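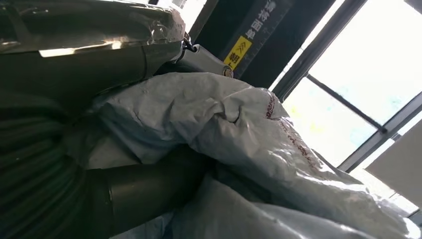 Teaching a hand to handle a bag

Soft parcels are the awkward part of automated sorting. A carton has six faces and keeps them. A plastic mailer has two sides, a label somewhere on one of them, and a shape that changes each time it is touched. Zondarmont, which builds feeding stations for parcel hubs, has stopped trying to write rules for this. It is collecting examples and letting a learning system work from those.

The task is short. A two-armed robot stands at a table with a supply of mailers on one side and a conveyor on the other. It takes one bag, presents it to a scanning unit, and puts it on the belt. An operator drives both arms through the whole sequence while the controller logs joint positions, finger positions and camera images against a common clock. One pass, from the hands at rest to the hands at rest again, is one episode. At the time of my visit the set held 2648 of them.

"The old cell used suction, and suction does well until the film folds under the cup," says Inmaculada Alcaraz, who runs the collection. "We had a list of exceptions for folds. Then we had a list of exceptions to the list."

What the cameras record

Each arm carries a small camera near the wrist, and a further one looks down on the work from the head. The head view gives the layout: table, crate, scanning pad, belt. The wrist views give the detail close to the fingers, and they are far less tidy. They swing with the arm, tilt steeply, and at times contain little except sacking and window glare.

The team keeps those images. Ainhoa Manzano, who prepares the data for training, tested a filter that dropped wrist images with large overexposed areas. It removed many of the moments just before a grasp, when the arm reaches low and the camera happens to look toward the windows. The policy trained on the filtered set hesitated over the supply. The filter was taken out, and exposure is now varied slightly during training.

Daylight is handled the same way. The cell could have been screened off, but the hubs that will use the system have windows and loading doors. Sessions are spread across the day and the time is stored with each episode.

The hands

An earlier version of the cell used parallel grippers made by Rurkon. They closed reliably on a flat edge and poorly on a bunched one. The present hands have separate jointed fingers, with the linkages exposed between the segments and dark pads at the tips. A bag can be gathered into the palm or pinched at a corner, and the operator chooses.

That choice creates a problem of its own. Two operators given the same bag will often pick it up in different ways, and a model that averages two good grasps may produce one bad one. Zondarmont's answer is to tag each episode with a grasp type after the fact and to check that no operator dominates any type. Hugo Cantero and Aitana Campos do most of the driving. Cantero gathers; Campos prefers the corner. They have been asked to swap habits for part of each shift – a request neither of them enjoys.

Finger data needs care as well. The controller stores both the commanded position and the measured one, and the gap between the two serves as a rough sign of contact. Film is thin enough that the gap can vanish into joint friction. Calibration is repeated every 183 episodes, and any drift outside tolerance sends the whole block back for review.
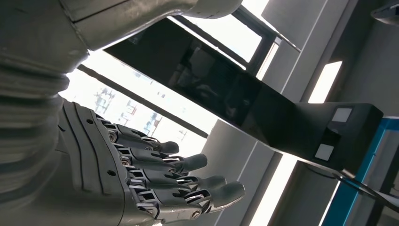 Failures worth keeping

Not every episode ends well. Bags slip, two come up together, or the label side is turned the wrong way and the operator has to try again. Early on these passes were deleted. They are now sorted into two groups. If the operator recovers within the same pass, the episode stays in the main set and the point of recovery is marked. If not, it goes to a separate set used only to train the model that judges success.

Recovered episodes number 342. Alcaraz regards them as the most useful part of the collection, and would like more. Asking operators to fail on purpose has not worked, as staged errors look staged: the hand slows down before the mistake. The team instead makes the supply harder, with fuller crates, bags pressed flat or pushed under one another, and waits for real errors to occur.

Review is done by hand. A reviewer watches the three camera streams side by side and marks four points: first contact, lift, presentation to the scanner, release. Hanne Honkanen, who joined from Eltell to set up the review process, found that people agreed closely on lift and release and poorly on first contact. The written definition went through 7 versions. The current one refers to visible movement of the film, which can be judged from the wrist view alone.

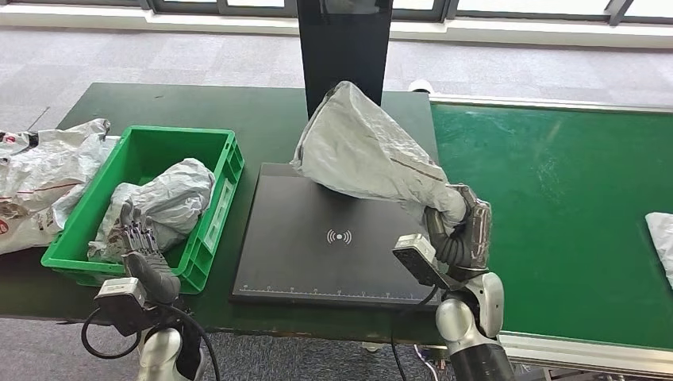
What comes next

The next step is a second cell at Arrieta, with the same arms and a different table height. It is planned for October. The aim is to learn how much of the present set carries over before any new episodes are recorded there. Manzano expects the presentation step to transfer and the pickup to need more work, mainly in the reach to the bottom of the crate.

The belt side has had less attention so far. Release is currently learned as a single motion, and bags sometimes land with a corner folded under. Campos has begun a short series in which the free hand smooths the bag after release. It adds time to each pass, and whether the gain at the next station is worth that time will be measured on the Arrieta line.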